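Trevmont Courier > Opinion > Columns

The summer concert series needs a sound limit it can measure

By Dalia Sqalli
2018-12-13

Print | E-mail | 14 comments | 62 shares

The city's draft permit for next year's outdoor concerts at Kullach Park runs to nine pages. One sentence in it deals with volume. It says that amplified music "shall be kept at a reasonable level." The same sentence has been in every permit since the series moved to the park, and it has caused most of the trouble between the promoter and the people who live on Cerkidgate Road.

A reasonable level cannot be read off a meter. When a resident calls to complain, the officer on duty has to decide by ear, usually from the sidewalk, usually while a band is playing. Two officers can reach two answers on the same night. The promoter, Mostafa Bouazza, told the council in April that he had been asked to turn down a show that was quieter than the one before it. He may be right. There is no record that would settle it either way.

The permit should name a number, a place and a time period. The number is the least important of the three. A limit of 95 decibels means one thing at the mixing desk and another at a bedroom window, and a peak lasting one second should not be treated like an average taken over 15 minutes. Low frequencies need a separate reading, as the usual weighting discounts bass and bass is what passes through walls. 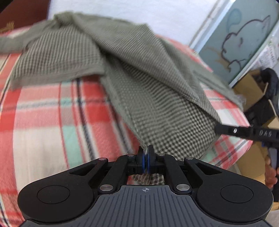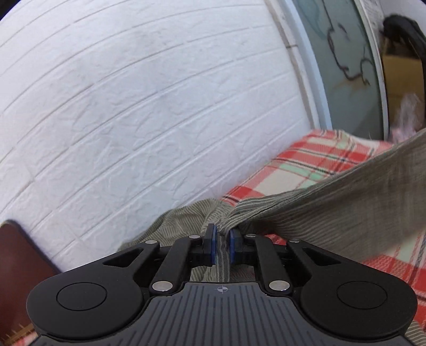 Gripping striped fabric, indoors.

The stage also faces the wrong way. It points east, toward the nearest houses, which stand 160 yards from the front of the speakers. The Naciri parking lot, to the north, is empty after six. Turning the stage would cost the promoter one extra run of power cable and a different fence line. Fouad Abdelaziz, who has mixed shows at the park for 3 seasons, suggested this in writing and received no reply.

Some residents want the series ended. I do not agree with them. Attendance at the final concert was 2,100, in a town with no indoor hall that holds half that many. The free shows are the only live music many families here hear all year. The restaurants on the park side stay open late for them, and the city collects a share of the vendor fees.

The promoter's side has asked that the wording be left alone, on the grounds that a fixed limit would scare off touring acts. Touring acts work under fixed limits all the time. Their engineers ask for the figure in advance and plan the speaker layout to meet it. A vague rule is harder for them, because it can change during the set.

The city would need one calibrated meter, a logging program and a person trained to place the microphone. Tomoyo Fukuda's office put the price at $933 for the season, with the meter rented. The log should be posted the next morning, including the nights when the limit was broken.

Written comments on the draft go to the parks office, and the council takes up the permit at its next regular meeting.

Print | E-mail | 14 comments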